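Fewer demos, more spread

I finally have numbers for the two-arm tray task, so I'm writing them down before I forget how I got them.

The question was simple. If you train a policy by copying demonstrations, is it better to have a lot of them from similar starting positions, or a smaller set where the starts are all over the place? Melur Nasution thought the big set would win. I didn't have a strong opinion.

Everything was done in simulation. Set A had 522 demos, with the object starting close to the same spot each time. Set B had 140, with starts spread over most of the area both arms can reach. Same network, same training time, same three seeds. Then each policy got 400 test starts that neither set had seen.

Set B came out 37 points ahead in success rate. I ran it again with new seeds because I didn't believe it, and the gap barely moved.

Most of Set A's failures were bad grasps. The gripper went to where the object usually was and closed too early. Set B's failures were nearly all at the tray, where the arms get close and one has to wait for the other. Neither set has many examples of waiting.

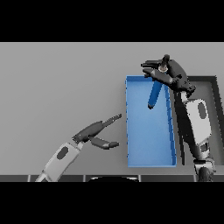

Both arms at the blue tray, in simulation.
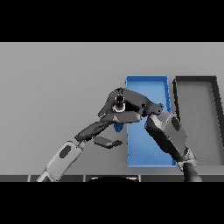
Syahrul Sitompul suggested labeling the moments where one arm should hold still and giving those steps more weight in the loss. I tried a quick version on Friday and it made the arms slow without making them better, so the weight was probably too high. I'll sweep it properly next.

The other thing I want to check is whether Set A catches up if I swap even a small part of it for spread-out starts. Those runs are in the queue now.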